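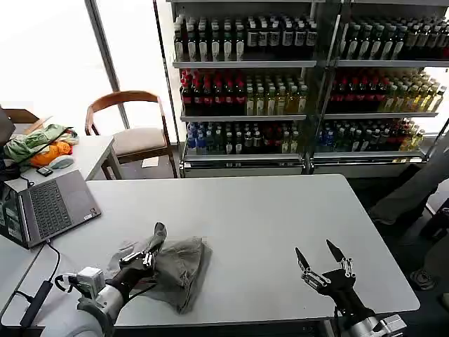 So there we were at the trailhead, me and Madhu, and the fat bikes had already decided they didn't want to come out of the van. My back wheel had frozen itself to the mat. I mean properly frozen, I had to kick it. Madhu stood there in her enormous mittens eating a cheese roll and offering advice.

"Kick it lower down," she said.

I kicked it lower down. It came off and took a bit of the mat with it.

The plan was Mathis's plan, which should have worried us more than it did. Mathis Cordier had been going on about the Flullau hut since November. You ride in on the snowshoe track, he said, it climbs so gently you hardly notice, there's a stove and a stack of wood, and then you get the whole way back downhill with the sun on your face. 15 kilometres there, 15 back. He'd done it loads of times! He'd drawn us a map on the back of a Trodero receipt (two inner tubes and a coffee) and he'd gone up the evening before on his skis to get the place warm.

The first bit was lovely, I'll give him that. The snow was squeaky and hard and the tyres just hummed along on top of it. The trees were all fat and white and every so often one of them would drop its load with a great soft whump and make me swear. Madhu was in front because Madhu is always in front. I could see her red back light bobbing along and hear her singing, and if I lost the light I followed the singing.

Then we got to the fork.

On the receipt there was one fork, with an arrow going right and a little drawing of what I'd taken for a church. In real life there were three tracks, no church, and a signpost with so much snow on it that it looked like a person in a bad hat. I knocked the snow off with my pump. Underneath it said Sturia, one way, and then Sturia again, the other way.

"Well, that's handy," said Madhu.

"Is that a church, do you think?" I held the receipt up for her.

She took off a mitten to hold it properly. "I think that's a cow."

We went right, on the grounds that the arrow went right. And for a good while it was fine, and then the crust stopped holding. My front wheel went in up to the hub and I went over the bars, very slowly, like somebody getting into a cold swimming pool. Madhu laughed so much she fell off as well, and she hadn't even been moving.

After that we pushed. I don't know if you've ever pushed a fat bike uphill through deep snow but it's like taking a wardrobe for a walk. My water bottle had turned to slush, then it turned to something more than slush. I let some air out of the tyres, down to 5 psi, and got back on and rode for the length of a bus before I went in again. So then I had soft tyres and I was still pushing.

Madhu had gone quiet by this time. She doesn't go quiet, so I started talking instead, all sorts of rubbish, about my sister's new kitchen and whether you could make a sledge out of a baking tray. She said, "Can you stop a minute," and I thought, oh no, she's hurt, or she's had enough and she's going to cry and then I'll cry.

"Smell that," she said.

I couldn't smell anything, my nose had packed up an hour before. But she'd got her chin up like a dog at a car window.

"Onions," said Madhu. "Somebody's frying onions."

We left the track altogether and went straight up through the trees, dragging the bikes by whatever bit we could get hold of. There was a fence, and we passed the bikes over it. There was a stream with a plank. And past the stream, on a flat shelf of snow with smoke going straight up out of it, was the hut, and next to the door a big wooden cow with one horn missing.

"Cow," said Madhu.

Mathis came out in his socks with a pan in his hand. He looked at us, and at the bikes, and at the ditch we'd ploughed up the hill behind us.

"Why did you come that way?" he said. "The track's just there."

It was, too. It came round the other side of the hut, smooth as a table, with the sun on it.

Madhu handed him her bike, took the pan off him and went inside. I stood there a bit longer, trying to get my chin strap undone with fingers that wouldn't do it, until he put the bike down and did it for me.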